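Talk notes: What the Cornton bread swap taught me about rye
Slot is 2:15 in the afternoon, people will be sleepy, so start standing up and get the jar out early.

Opening. Ask who has killed a sourdough starter. Hands up, mine first. I have killed at least three and one of them had a name. Wait for the laugh if there is one, then move on.

Say what the swap is. Once a year, in January, bakers in Cornton put their spare starter in jars, write the flour and the feeding routine on a tag, and take home somebody else's. Last time there were 70 jars on the shelf by lunch. I went for a mild white wheat starter and came home with a rye one from Nondska that smelled like green apples and wet stone. I was hooked in a week!

Hold up the jar. Pass it along the front row, lid on loosely. Tell them to smell it before they look at it.

Now the part I love. Rye wants different treatment from wheat, and most of us feed it as if it were the same stuff. It drinks more water, it moves faster, and it never gets that stretchy web you wait for with wheat. If you stand there waiting for the stretch you will wait all night. Look at the top instead — a low dome with small cracks means it is ready, and once the dome sinks you have gone a bit long.
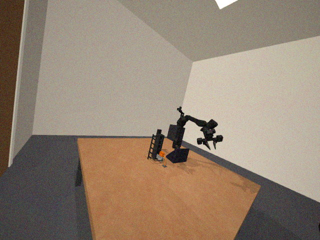 Feeding. My routine at home is one spoon of old starter, two of rye flour, two of water, stir until it looks like mortar. Once a day in winter, twice in July. Slow down here, people write this down.

Then the Branora loaf. This is the dense one with caraway, baked in a lidded tin and left alone for a full day before cutting. (Say the full day twice. I cut my first one after an hour and glued the knife shut in it, more or less.) The dough for one tin is 1,075 grams going in. Mention that it should look too wet. Everyone adds flour at this point and everyone regrets it.

If there is time, the Maurya version, with toasted seeds and a spoon of dark syrup. Softer crumb, great with butter and salted radishes. If the clock says 2:40, skip it and go to questions.

Likely questions: can it live in the fridge (yes, feed it the day before you bake), is gray liquid on top a problem (no, stir it in or pour it off), pink streaks (throw it out, wash the jar well).

Recipe sheets are at the end of the row by the door. Get the jar back!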